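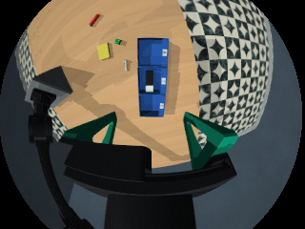
Dolanex 古代山羊低覆盖度基因组数据集
说明文件（README）

概述

Dolanex 是一个古代家山羊（Capra hircus）的基因组数据集。它包含54个个体的测序数据、每个个体的考古信息，以及我们用来得到这些数据的处理设置。所有骨骼和牙齿来自两个遗址：河边的 Lutitley 聚落，和山里的 Birhane 岩厦。两个遗址之间有一条山路，现在夏天还有牧人赶羊走过。

最早的样品和最晚的样品相差将近3000年。在这段时间里，当地的人从半定居的生活变成了村镇的生活，山羊的体型变小了，角的形状也变了。我们收集这些数据，是想回答一个比较窄的问题：Birhane 的山羊是不是和 Lutitley 的山羊属于同一个群体，还是两处的人各自养自己的羊，很少交换。数据也可以用在别的问题上，但是请先读“不适合的用途”一节。

中文不是我的母语。如果某个句子不清楚，请以 metadata 目录里的英文字段说明为准，也请告诉我，我会改正。

目录结构

dolanex/
 README.txt 本文件
 LICENSE.txt 使用许可
 CHANGES.txt 版本变更记录
 metadata/
 samples.tsv 个体信息，一行一个个体
 libraries.tsv 文库信息，一行一个文库
 contexts.tsv 考古单位和层位
 dates.tsv 放射性碳测年结果
 fields_en.txt 全部字段的英文说明
 bam/
 nuclear/ 比对到核基因组的序列
 mito/ 比对到线粒体基因组的序列
 calls/
 pseudohaploid/ 伪单倍体基因型
 mito_consensus/ 线粒体一致序列
 qc/
 damage/ 末端损伤统计
 contamination/ 污染估计
 controls/ 空白对照
 config/
 vosia/ Vosia 流程的设置文件
 checksums.txt 每个文件的校验值

每个个体有3个主要文件：一个核基因组 BAM，一个线粒体 BAM，一个线粒体一致序列。伪单倍体基因型不按个体分开，全部个体放在一起。如果您只需要其中几个个体，请用 samples.tsv 里的 sample_id 来提取，不要按行的位置来提取，行的顺序在不同版本之间可能会改变。

个体编号

编号由遗址代码、层位组代码和流水号组成，中间用下划线连接。遗址代码 LUT 是 Lutitley，BIR 是 Birhane。层位组代码有 E、M、L，分别是早、中、晚。流水号只表示进入实验室的先后，没有别的意思。

流水号不连续。缺少的号码是没有通过筛选的样品，它们的信息没有放进 samples.tsv，但是在 qc 目录里可以找到一张失败样品的表，写明在哪一步失败。我认为这张表对将来想在同一地区取样的人有用。比如 Birhane 靠近岩厦出口的那一片，骨头看起来很完整，可是几乎没有可用的 DNA；靠里面、比较干燥的地方，骨头碎，结果反而好。

有一个编号以前写错过，在早期的内部表格里，一个属于中期的个体被写成了晚期。现在的编号已经改正，旧编号保留在 samples.tsv 的 old_id 字段。如果您手里有旧的表格，请用 old_id 来对照。

考古背景

Lutitley 是一个台地上的聚落，在一条小河的北岸。房子用泥砖建造，经过很多次重建，所以地层比较复杂。动物骨头主要来自灰坑和房屋之间的垃圾层。山羊和绵羊的骨头混在一起，牛的骨头较少，猪只在早期有。发掘的时候全部土都过了筛，小的骨头也保存下来了，这对我们选择岩骨（颞骨岩部）很有帮助。

Birhane 是一个朝南的岩厦，在山口下面。那里没有房子，有火塘、羊粪层和一些矮的石墙。羊粪层被反复烧过，形成白色和黑色交替的薄层。我们理解它是一个季节性的羊圈，可是羊从哪里来，发掘者之间有不同的意见。有的人认为它是 Lutitley 的居民夏天用的，有的人认为它属于山另一边的人。这个数据集可以提供一部分证据，但不能单独决定这个问题。

两个遗址的层位都分为3组：早、中、晚。分组的根据是陶器和放射性碳测年，具体的对应关系写在 contexts.tsv。请注意，两个遗址的“中期”不是完全同时的。Birhane 的中期开始得晚一些，而且有一个明显的间断，在间断中没有人用火的痕迹。做跨遗址的比较时，请使用 dates.tsv 里的年代，不要只使用层位组代码。

取样

优先取岩骨。没有岩骨的时候取牙齿，一般是下颌臼齿。只有很少的情况下取长骨，这些个体在 element 字段写为 longbone，覆盖度通常较低。

取样以前，每一块骨头都做了形态鉴定、测量和多方向的照相。岩骨没有侧别的信息时，不能排除左右两块来自同一只羊。为了避免把同一只羊算成两只，我们对同一个考古单位里的样品都做了亲缘和一致性的检查。检查后认定为同一只羊的，数据合并在一个编号下，在 merged_from 字段写明原来的样品。

山羊和绵羊在骨头形态上很难区分，岩骨尤其困难。有的样品在形态上被鉴定为“绵羊或山羊”，用 DNA 才确定是山羊。morph_id 字段写形态鉴定，dna_id 字段写 DNA 鉴定。两个字段不一致的地方，我们没有修改 morph_id。做动物考古统计的人可能希望知道形态鉴定的错误在哪里。

被 DNA 鉴定为绵羊的样品不在本数据集里。

实验

所有测序以前的步骤都在专门的古 DNA 实验室完成。实验室和扩增以后的房间在不同的楼里。人员一天之中只能从古 DNA 实验室走到扩增后的房间，不能反过来走。

骨头表面先用机械方法去掉一层，再用紫外光照射，然后磨成粉或者钻取粉末。岩骨尽可能只取耳蜗周围最密的部分，从背面进入，保留可以测量的形态特征。每一批提取都有一个提取空白，每一批建库都有一个建库空白。空白也测了序，结果在 qc/controls 目录。

一部分粉末在提取以前做了短时间的预消化，去掉表面的外来 DNA。做了预消化的样品在 libraries.tsv 的 predigest 字段写为 yes。我们开始的时候没有使用这个步骤，后来看见 Birhane 的样品里细菌的序列很多，才决定加上。所以早期处理的 Lutitley 样品大部分是 no。如果您比较两个遗址的内源 DNA 比例，这个区别必须考虑，不然很容易得到错误的结论，以为岩厦的保存条件比实际上更好。

文库都是双链文库。第一轮筛选使用没有经过尿嘧啶处理的文库，这样可以看见完整的损伤模式。通过筛选以后，又做了部分尿嘧啶处理的文库，用来深度测序。两种文库的数据分开保存，treatment 字段的值是 none 或者 partial。请不要把两种直接合在一起做变异检测。如果一定要合并，请先把 none 的读段两端剪掉，具体剪多长可以参考 qc/damage 里每个文库的曲线。

没有使用靶向捕获。全部核基因组数据都是鸟枪法测序得到的，所以各个染色体的覆盖度比较均匀，但是总的覆盖度很低。线粒体的序列也来自同一次鸟枪法测序，没有另外富集。

数据处理

处理使用我们自己的流程 Vosia。它是一组脚本，把已有的公开工具连在一起，没有新的算法。设置文件放在 config/vosia，里面写了每个工具的版本和参数。这里只解释顺序和几个选择的理由。

第一步，去掉接头，合并重叠的双端读段。没有能合并的读段不进入下一步。古 DNA 的片段很短，真正的古代片段差不多都能合并，留下不能合并的读段只会增加现代污染的比例。

第二步，去掉太短的读段。长度的下限写在 trim.yaml。我们试过更低的下限，得到的读段更多，可是其中有不少是细菌序列偶然比对到山羊的基因组上，所以最后没有采用。

第三步，比对。核基因组和线粒体基因组分开比对，各自使用自己的参考序列。线粒体是环形的，参考序列的末尾接上了一段开头的序列，比对以后再把坐标折回来，这样在环的接点上覆盖度不会突然下降。

第四步，去重复。重复的判断使用片段的两个端点，不是只用一个端点。

第五步，质量过滤和局部重比对。

第六步，部分处理的文库，两端的碱基质量降低，但不剪掉。

第七步，伪单倍体基因型。在每个位点随机抽取一条读段，用它的碱基作为该个体的基因型。随机种子写在 calls.yaml，用同样的种子应该得到同样的结果。位点列表来自现代山羊的公开变异数据，我们从中去掉了转换类型的位点，只留下颠换。古 DNA 的损伤看起来像转换，去掉它们以后损失很多位点，可是结果稳定得多。

有人会需要含有转换的版本。我们没有发布这个版本，但是在 calls.yaml 里把 transversions_only 改成 false，就可以自己从 BAM 重新做。

主要字段

samples.tsv 里的字段如下。

sample_id：个体编号。
old_id：旧编号，没有的时候是空的。
site：遗址，值为 Lutitley 或 Birhane。
phase：层位组，值为 E、M、L。
context_id：考古单位，对应 contexts.tsv。
element：取样部位，值为 petrous、tooth、longbone。
side：左右，值为 L、R、unknown。
morph_id：形态鉴定。
dna_id：DNA 鉴定。
genetic_sex：遗传性别，值为 F、M、undetermined。
age_class：死亡年龄段，只有牙齿样品和带有颌骨的样品有值。
merged_from：合并以前的样品编号。
mean_depth：核基因组平均深度。
mito_depth：线粒体平均深度。
mito_hg：线粒体单倍群。
n_sites：伪单倍体文件里有值的位点数。
flag：警告标记，见下面。

libraries.tsv 里的字段如下。

library_id：文库编号。
sample_id：个体编号。
extract_id：提取编号。
batch：批次。
predigest：是否预消化，yes 或 no。
treatment：尿嘧啶处理，none 或 partial。
endogenous：内源比例，去重复以前计算。
duplication：重复比例。
damage_5p：5′端第一个位置的 C 到 T 比例。
damage_3p：3′端最后一个位置的 G 到 A 比例。
median_length：比对读段长度的中位数。

空白的格子表示没有这个信息。“unknown”表示我们看过了但是不能判断。这两个意思不同，请不要在读入表格的时候合并它们。有的软件会自动把 NA 看成缺失，所以我们在全部表格里都没有使用 NA 这个词。

警告标记

flag 字段可以有几个值，用分号分开。

low_cov：核基因组深度很低，只适合线粒体分析和性别判断。
ctx_mixed：考古单位有扰动，年代请只相信直接测年。
sex_weak：性别判断的置信区间碰到了边界。
mito_het：线粒体有超过预期的不一致位点，可能有污染，也可能是核内线粒体序列造成的。
kin：和数据集里另一个个体有一级或二级亲缘关系。
index_hop：该文库所在的测序批次里，空白有少量和样品相同的读段。

有 kin 标记的个体，在做等位基因频率的估计时应该只保留一方。我们没有替使用者决定保留哪一个，成对的名单在 qc 目录。这些成对的个体大多数在同一个遗址、同一个考古单位，和一个羊群一起被杀或者一起死亡的情况相符。没有发现跨遗址的成对个体。请不要把“没有发现”理解为“不存在”，低覆盖度的数据对二级以上的亲缘关系本来就不敏感。

性别的判断

性别根据 X 染色体和常染色体的深度比值来判断。山羊的参考基因组里，Y 染色体的序列不够完整，所以我们没有使用 Y 的读段作为主要根据，只作为检查。

在解释性别比例之前，需要想一想取样的方式。岩骨在成年的公羊中更厚、更密，在发掘时更容易被看见，也更容易保存。幼羊的岩骨也相当结实，但是比较小，在没有过筛的旧发掘区里会丢失。因此数据集里的公母比例不能直接当作羊群的公母比例，更不能直接用来说明当时的人主要是为了肉还是为了奶而养羊。

放射性碳测年

不是每个个体都有直接测年。dates.tsv 里的 date_type 字段写明 direct 或 context。direct 是用同一块骨头的胶原蛋白测得的，context 是根据同一考古单位里的种子、木炭或者另一块骨头推断的。

木炭的年代可能偏老，这在 Lutitley 是一个真实的问题，那里的人重复使用房屋的木料。如果同一个单位里既有种子又有木炭，我们总是使用种子。在 Birhane 没有找到合适的种子，有几个单位只能使用羊粪层里的炭化草茎，效果还可以。

校正后的年代写成区间，没有给出中点。需要一个单独数值的分析，例如时间序列的模拟，请从整个分布里抽样，原始的未校正年代和误差都在表里。

污染和损伤

全部个体的末端损伤都符合古代 DNA 的模式。部分处理的文库只在最末端的位置有升高，这是预期的。各个文库的曲线和数值在 qc/damage。

人类的污染对山羊数据的影响比较小，大部分人类读段不会比对到山羊基因组，但是在保守的区域会有。我们把全部读段同时比对到山羊和人的基因组，两边得分一样的读段都去掉了。真正麻烦的是近缘动物之间的污染。绵羊的样品和山羊的样品在同一个实验室处理，有的还在同一个批次。为了检查这一点，我们计算了在绵羊和山羊之间固定不同的位点上，绵羊碱基所占的比例，结果在 qc/contamination 的 sheep_share.tsv。这个比例在大多数个体里和测序错误没有区别。少数几个稍高，已经在备注里写明。

试剂里也可能有家畜的 DNA，例如牛血清白蛋白会带来牛的序列。我们在空白里看见过牛的读段，量很小。牛和山羊都是牛科，在保守区域可能互相比对，所以如果您的分析很依赖单个位点，请检查该位点上的读段是不是也能比对到牛。

和现代数据一起使用

把古代个体投影到现代个体的主成分上，是最常见的用法。请注意三点以外，还有一些更一般的问题，可以参考位点列表旁边的说明。下面写的是我自己遇到过的情况。

现代的位点列表主要在现代品种里发现，而且现代品种的取样在地区上不均匀。古代个体如果带有现代品种里已经没有的变异，在这个列表里是看不见的。结果会让古代个体看起来更靠近中间。这个现象不说明它们是混合的。

现代个体是二倍体基因型，古代个体是伪单倍体。两种放在一起时，请把现代个体也随机抽成单倍体，再计算距离或者杂合度。直接计算的话，古代个体会全部变成纯合，然后在很多图里自己聚成一团。

参考基因组来自一只现代山羊。带有参考等位基因的短读段更容易比对上，这种偏差对低覆盖度的个体影响更大。我们用放宽的比对参数减少了它，但没有消除。如果您比较 Lutitley 和 Birhane，请先看两处的读段长度分布。Birhane 的读段短一些，偏差也就大一些。

野山羊的数据没有包括在内。如果您想研究野山羊向家山羊的基因流动，需要自己准备外群，并且用同样的流程处理，不要直接使用别人已经做好的基因型。

不适合的用途

不适合判断单个位点的杂合状态。伪单倍体没有这个信息，BAM 的深度也不够。

不适合直接推断毛色、角形或者产奶量。相关的位点有时正好有几条读段，使人很想讲一个故事，但是一条带有损伤的读段就可以改变故事。如果要做，请同时报告读段数和链的方向。

不适合用来证明今天某一个地方品种的“古老纯正”。古代的羊群不等于今天的品种，品种是很晚才有的概念。曾经有人写信问我，能不能用这些数据给当地的羊奶酪做宣传。我的回答是不能。

不适合作为训练或测试自动物种鉴定工具的唯一材料。全部个体来自一个地区，绵羊已经去掉了，结果会过分乐观。

已知的问题

contexts.tsv 里，Lutitley 西区的几个灰坑使用了两套编号，是两个不同发掘季的记录。我们统一为后一套，前一套写在备注。有一个灰坑无法对上，单独列出。

少量 BAM 文件的头信息里，文库名称使用小写字母，而在 libraries.tsv 里是大写。区分大小写的程序会找不到它们。下一个版本会改正，现在请在读入时都转成大写。

Birhane 晚期的个体很少。凡是把晚期单独作为一组的统计，误差都很大。我自己的意见是，不要为这一组画单独的图。

线粒体单倍群的名称使用的是较旧的命名。新的命名里有些支系被拆开。一致序列已经提供，可以用新的工具重新判断。

age_class 的分段标准来自下颌牙齿的磨耗，由同一个人完成，没有做第二人的重复观察。

如何检查文件

下载以后请先核对 checksums.txt。BAM 文件较大，传输中断的情况发生过，文件看起来完整，可是末尾缺少标记。

检查校验值：

sha256sum -c checksums.txt

检查 BAM 是否完整：

samtools quickcheck bam/nuclear/*.bam

如果没有任何输出，表示没有问题。

重新生成伪单倍体基因型：

vosia call --config config/vosia/calls.yaml --bam-dir bam/nuclear --out calls/pseudohaploid

在普通的服务器上，这一步需要一个晚上。内存的使用不大，磁盘的临时空间需要较多，请在 calls.yaml 里把 tmp_dir 指向一个足够大的位置。默认的位置是系统的临时目录，在共用的机器上常常会满，程序会停下来，而错误信息写得不清楚，这是 Vosia 的缺点，还没有修改。

骨骼材料和使用许可

骨骼在取样以后全部归还原来的收藏单位。剩余的粉末和提取液保存在实验室，不随数据提供。取样以前得到了收藏单位的书面同意，其中有一个条件：每一块骨头在取样以后必须还能做基本的测量。因此有几块很小的岩骨我们没有取样，虽然从 DNA 的角度它们可能很好。

遗址的精确坐标没有公开。Birhane 离小路很近，过去有盗掘。contexts.tsv 里只有遗址内部的网格位置，这些位置不能转换成地图上的坐标。请在发表的图里也不要标得过细，用一个大的圆点已经足够。

数据可以自由使用、修改和再发布，条件是注明来源，并且写清楚使用的版本。表格里的考古信息使用同样的许可。发掘的原始照片和线图不在许可范围内，也不在本数据集里。

引用的时候，请写数据集名称 Dolanex、版本号和下载的月份。如果使用了 Birhane 的层位信息，请同时引用该遗址的发掘报告，报告的书目在 contexts.tsv 最后一列。发掘的工作很长，也很辛苦，只引用测序的文章是不公平的。

版本记录

第一版只有 Lutitley 的线粒体数据。

第二版加入了 Birhane 和核基因组数据，改正了前面说过的层位错误。

现在的版本改变如下。线粒体的比对改用环形处理，接点附近的一致序列有少量改变。伪单倍体文件只保留颠换。flag 字段加入了 index_hop。两个个体在一致性检查以后合并，旧编号可以在 merged_from 找到。BAM 文件重新做了索引。

从第二版升级的使用者，请不要把新旧两版的伪单倍体文件混在一起，位点的数目和顺序都不同。

计划在十一月更新一次，内容主要是大小写问题和单倍群的新命名。如果那时有新的直接测年结果，也会一起加入。核基因组的 BAM 不会改变，已经下载的人不需要再下载一次。

反馈

发现错误时，请写明版本号、sample_id 和文件名，最好也附上您使用的命令。关于考古单位的问题，我需要去问发掘者，在发掘的季节里他们的网络不好，回答可能比较慢。关于 Vosia 的问题请先看设置文件里的注释，那里的英文注释比这个文件更详细。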